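Saturday, May, morning into early afternoon

Cilska cell, kitchen table setup

Came in meaning to spend an hour on the wrist and stayed until well past lunch, as usual. Teresa Kwiatkowski had left me a note that the arm was drifting to the left on the pot pick, getting worse the longer it ran, and she was quite right, bless her. I ran the pick from cold and it looked lovely, then let it warm up and by run 71 the fingers were kissing the rim instead of clearing it.

First thought was the camera mount, which I have blamed before and will surely blame again. Put the level on it, checked both clamps, tugged the bracket harder than I should have. Solid. So on to the arm. Joint four had a little play in it, the kind you feel in your palm before you see it, and when I took the cover off, two of the Pamumex screws on the flange turned with almost no effort. Cleaned all of them, fresh threadlocker, tightened in a star pattern. I also wiped the old grease out of the wrist and put in the Wondine stuff, a bit less than last time (last time was my doing and it got everywhere, sorry again).

While the threadlocker set I swapped the finger pads. The old ones had gone shiny at the tips. The new pair is from the Lis order and they're a hair thicker, so I changed the closed width in the settings file and left the old value commented out right beside it, in case anybody wants to go back.

Redid the table calibration after that. Please do smooth the cloth before you start, I got a residual I didn't believe the first time and then a perfectly nice one after I'd flattened it by hand. Base offset in x is now 358 mm, was 295, but don't panic at the jump, I moved the origin to the new corner mark and wrote that in the header too.

Parked the arm clear and set things out for the first check, pot open, glass lid in the stand on the right. Still to do: the long warm run, 287 picks, with somebody nearby for the first stretch. Teresa, if you get in before me, go ahead and start it, and have a listen to joint four.

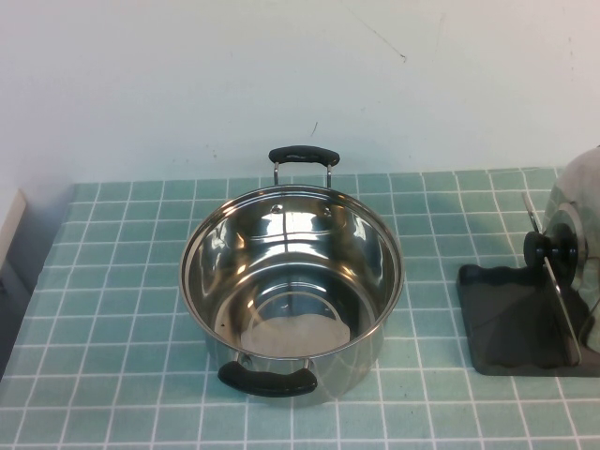 Pot and lid at their start positions, arm parked.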